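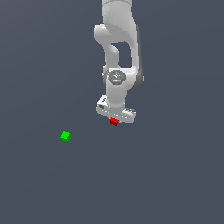 Griltano is my little data set of class notes from the Vemik judo club, where I've been training for 7 years and helping with the kids' classes for a good part of that. I write down who threw whom with what, how the grip started, and whether the fall was clean (we're picky about falls!). Every throw has two roles, and I tag them by color: red is the one being held, like the small cube in the gripper, and green is the one standing off on its own, waiting for a turn. It's a silly system but the kids love it, so it stayed. 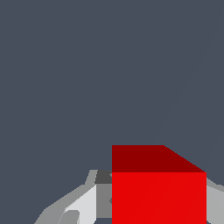

Red, close up.

What you get: 500 rows in one CSV file, from 23 classes at the Stojanovska Street hall. Columns are class, drill, grip, throw, red, green, fall and notes. Red and green are just code numbers - no real names anywhere, please don't ask me for them.

Things to know before you use it:

The grip column is a mess in the early classes. I wrote "sleeve" for pretty much everything until I learned to look properly.

Left-handed throws have an L after the name. If there's no L, assume right.

The notes are mine and some are grumpy. I ran 80 of them past Duva, our sister club, and they read the falls more kindly than I did - their version is in fall_duva.

Last updated June 27, 2023. Use it for whatever you like, and if you find a typo, send me the row number and I'll fix it.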